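Working Papers > International Trade > Tariff Pass-Through in Small Open Economies > Section 4

August
Paula Marinescu

4. Pass-through of the import duty to retail prices

4.1 Setting and data

The duty on finished household goods was raised in a single step, with no phase-in and no exemption for goods already under contract. Raw materials and semi-finished inputs stayed at the old rate. The change therefore widened the gap between nominal and effective protection, and it is the effective rate that matters for the output response in Section 5.

We use monthly shelf prices for 300 product lines sold through two retail chains, Drorketti and Lolten. Both chains buy from domestic makers and from foreign suppliers, and both reported the country of origin for each line. Of the 300 lines, 50 were dropped for missing origin codes or for a change in pack size during the sample period. Prices are net of sales tax. Wholesale invoices were available only for Lolten, so the margin results in Section 4.3 rest on that chain alone.

Product lines were sorted into 40 groups by use. Kitchenware and tableware account for a large share of the imported lines and show the widest spread in unit values, even within a group.
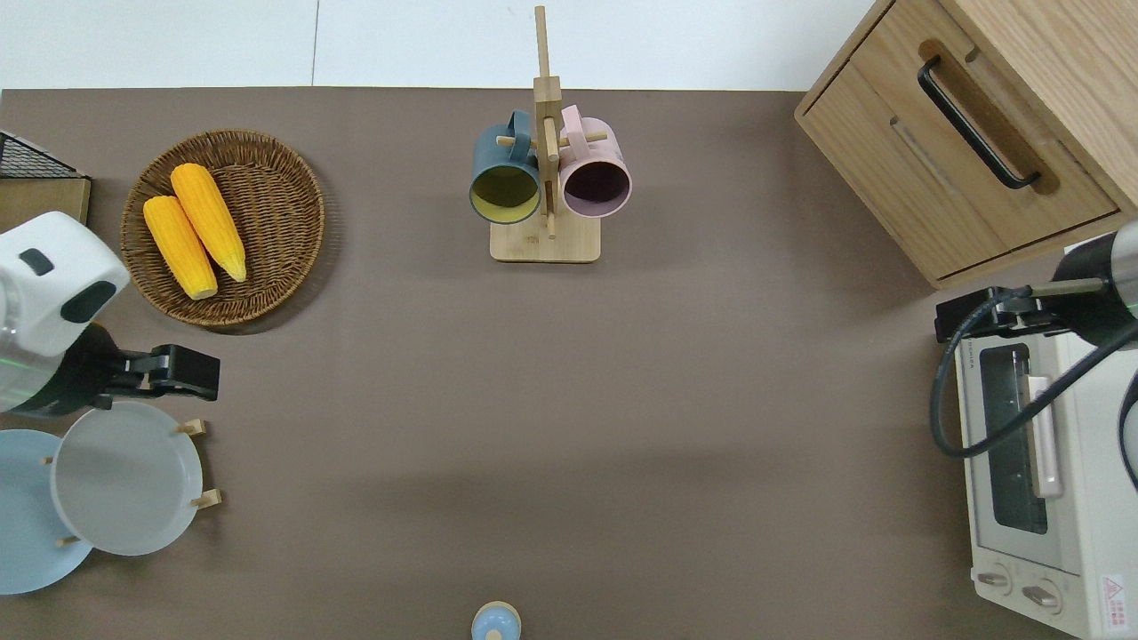 Figure 6. Household goods: two mugs on a wooden mug tree and a woven basket.

4.2 Estimation

The baseline equation regresses the log change in the retail price on the log change in the duty-inclusive import price, with group and month fixed effects. Standard errors are clustered by group. We include six lags of the import price term to allow for slow adjustment – shorter lag lengths understate the long-run coefficient, while longer ones add little and cost observations.

The exchange rate enters separately. Imposing equal coefficients on the duty and the exchange rate, as in Grecu's model, is rejected in our sample. Retailers seem to treat the duty as permanent and currency movements as partly temporary, and they reprice sooner in response to the former.

Domestic lines are used as a comparison group, with one caution. If domestic makers raise their own prices behind the tariff, the comparison is contaminated and the estimate is biased toward zero. We test for this by restricting the comparison to lines from the Bosance district, where makers compete with few imports. The long-run coefficient rises slightly under this restriction and remains below one.

Contact the author | Copyright and terms of use | Back to top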